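Chapter 6
What the Light Is Supposed to Do

Every few years a new claim about lighting and work makes the rounds. Brighter offices make people faster. Bluer bulbs make students sharper. A lamp on the desk cuts eyestrain, or a lamp on the desk causes it, depending on who is selling what. By the end of this chapter you should be able to read such a claim and say what was measured, on whom, and for how long. You will find that many of them fall apart at the first of those three.

Start with a case. In February a furniture dealer called Hetlow sent its customers a brochure saying that "task lighting raises output by 10 percent." The number was printed large. The source was printed small, and it led to a trial run by a lamp maker, Kernik, in one of its own sales offices. Staff were given new desk lamps and asked, at the end of the trial, whether they felt they were getting more done. Most said yes. The 10 percent was an average of their guesses.

Consider what is missing. No one kept a record of the work itself, before or after. There was no second group that went without the lamps. The people answering were employed by the company that made the lamps, and they knew what the trial was for. Any one of these would be enough to set the figure aside. And yet the brochure is not a lie, exactly. Somebody did ask, and the answers did average out to that number. What it leaves the reader to assume is that a feeling about output and a measure of output are the same thing.

We will use the word "outcome" for whatever a study measures and "claim" for what its readers are told it shows. Keep the two apart in your notes. When they are written in different words, stop and ask who changed the wording.

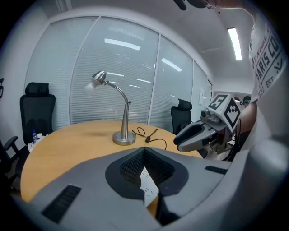 A second case is harder, and more typical of what you will meet. Fotodo, a testing firm hired by several office landlords, compared proofreading errors under two lighting setups. This time there was a real outcome: errors left in a set text. There were 272 participants, which is a respectable number for this kind of work. They were assigned to one setup or the other by lot. Those under the local lamps missed fewer errors than those under ceiling lights alone, and the firm's report says so in its first sentence.

So far, so good. But read on to the methods section, where the trouble usually lives. The lamp group worked in the morning and the ceiling group worked after lunch, owing to a booking problem with the rooms. The report mentions this once and never returns to it. Was it the lamps, or was it the hour? The design can't tell us. A lottery protects you from many things, but it does not help when the two groups are then treated differently in some second way that rides along with the first. This is called confounding, and Section 6.2 is given over to it.

Students often object at this point that we are being unfair. Surely more light on the page helps a person read the page? Perhaps it does. Common sense has a fair record in such matters. But if common sense is the evidence, then the study adds nothing and should not be quoted as if it did. If the study is the evidence, it has to stand up without a push from what we already believed. Watch for people who lean on one foot and then the other.

There is also the question of size. A difference can be real and still be too small to bother with. Suppose the lamp group missed, on average, one error fewer in a long document. Is that worth rewiring a building for? A statistics package will not answer that question for you - it does not know what wiring costs, or what the error was.

Finally, a word about the studies you will not see. At Vũ, a design school where a version of the proofreading test was repeated, the result was flat: no difference that anyone could find. It was written up as a class report and went no further. Flat results tend to end up that way, and the published pile is lopsided as a result. Section 6.4 looks at what can be done about it. The short answer is less than we would like.

Before you go on

Find one advertisement that gives a percentage. Write down the claim, word for word. Then try to trace the outcome behind it. Give yourself an hour. If you can't find the outcome in that time, write down where the trail ended, and bring that to class instead. You will need your notes again in Chapter 7, where we take up surveys.

6.1 Outcomes and Stand-ins

Most of what we want to know can't be measured directly. Nobody has a gauge for concentration or comfort, so researchers pick something nearby that can be counted and hope that it moves in step with the thing they care about.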